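4.2 Bedroom tidying in simulation

Success rates on household benchmarks have climbed quickly, and it is tempting to read them as a forecast. We think they should be read more carefully. The Gavau suite scores a bedroom chore as complete when every target object ends up inside its goal region. The path taken to get there does not enter the score, and neither does the time. Under that rule the policy trained on Grurkenance passed 942 of 1,000 episodes. When Siamak Jalali and Golnar Kordestani went back through the passing runs by hand, they found many that a tenant paying for the service would have sent back: items pushed over the mattress edge and then scooped up from the floor, or a sheet dragged half off the bed while the object on it was being moved.

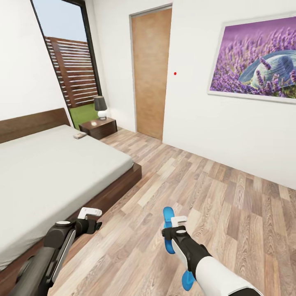 Figure 6. Bedroom environment rendered in simulation, with both arms of the robot in view.

Our concern is with how far the layout of a task decides its difficulty before any policy is run. Rooms in the suite are drawn from a fixed set of floor plans, and clutter is added according to a level chosen by the experimenter. Most published results use the lowest level. At that setting the policy has few ways to fail. The bed in Figure 6 has a plain gray sheet and no pillows or blankets, so the part of the chore that people complain about most, handling large soft things that fold under their own weight, is missing. A small flat object lies on the sheet near the headboard, and there is little near it to confuse a grasp. We would not call this making a bed or tidying a room. It is a pick-up problem with bedroom furniture around it.

Raising the clutter level helps only in part. Cloth in the Pilitz engine is modeled as a coarse mesh, and fingers that would bunch a real duvet tend to slide across it. We repeated the test in Chambi, which has a finer cloth model, and 2 of the 6 chores we tried could not be finished at all by the same policy. Both involved bedding. We did not tune the policy for Chambi, and some of the drop may come from that change alone, as discussed in Section 5.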